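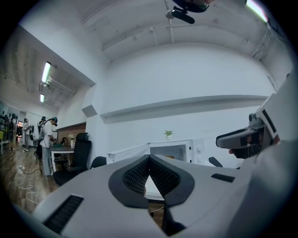 If you've got a stack of old family recipe cards and you keep meaning to type them up, I'm going to walk you through how I did mine, start to finish, without losing my mind. I tried it once before, years ago, and gave up after one very long evening. This time it worked, mostly because I set up properly before I touched a single card.

My batch came from my grandmother's kitchen in Mumville. It was 1,394 cards, plus clippings, plus the backs of envelopes. Yours is probably smaller. The steps are the same.

What you'll need

A phone or a flatbed scanner
A soft brush, the kind sold for makeup is fine
Shoeboxes with lids
Pencil and sticky notes
A spreadsheet, any kind

Step 1: Sort before you scan

I know, you want to start scanning. Don't! Make rough piles first: baking, mains, pickles and jams, and one pile for "no idea." My no idea pile was enormous and had a card in it that just said "the usual, but with more butter." Keep the piles loose at this point. You'll move things later and that's fine.

Pull out duplicates as you go but don't throw them away. I had 2 versions of the same plum cake, and the second one had the oven temperature the first one left off. Put a sticky note on any card that has a twin so you can find the other one.

Step 2: Clean gently

Brush off crumbs and flour with short strokes, away from the writing. No water, no erasers on ink. If two cards are stuck together, leave them under a heavy book overnight with a sheet of wax paper on either side and try again with a thin plastic ruler in the morning. Some won't come apart. Scan what you can see and move on.

Step 3: Number every card

Write a small number in pencil on the back, bottom left corner. Just start at one and keep going, ignoring the categories. I used letters for categories the first time (B for baking and so on) and then changed my mind on half of them, so the numbers were wrong by lunch. Plain numbers never go wrong.

Step 4: Scan or photograph

On a scanner, 300 dpi in color is plenty. Color matters more than you'd think because a lot of older cards have notes added in a different pen, and in gray you can't tell the notes from the recipe.

With a phone, work near a window with the lights off, card flat on dark paper, phone straight above. Do the front and then the back of every card, even the blank backs. It feels silly, but then your files come in pairs and you'll never wonder if you skipped one. I did 24 cards at a sitting and then got up and did something else.

Name the files with the pencil number plus "a" for the front and "b" for the back, so 0017a and 0017b. Put the zeros in or your computer will sort them in a goofy order.

Step 5: Type them up

One row per card in the spreadsheet: number, title, category, who it came from, ingredients, method, notes. Type exactly what's written, spelling and all, in the ingredients and method columns. Your own guesses go in notes. My grandmother wrote "oleo" everywhere and I left it, with "margarine" in the notes column so I can search for it.

For words you can't read, type a question mark in brackets and keep moving. After a hundred cards or so you'll know the handwriting much better, and going back to fill in the blanks is the fun part. There's a pudding called Pruvov in mine that I still can't find in any cookbook. I typed it the way it's spelled and left it.

Step 6: Back it up

Keep one copy on your computer, one on an external drive, and one at somebody else's house. My spare lives with my sister in Pidville. Check that the files on the drive open before you hand it over, please. I skipped that and had to drive back.

Step 7: Put the cards away

Back in the shoeboxes, in number order, with a divider every hundred. Keep them out of the kitchen, and out of the basement too if yours is damp. I put a printed list of titles on top of each box.

I started in October and finished the typing the following spring, doing a little most evenings. Next up for me is the clippings, and those need a different method for the newsprint, so I'll write that up separately.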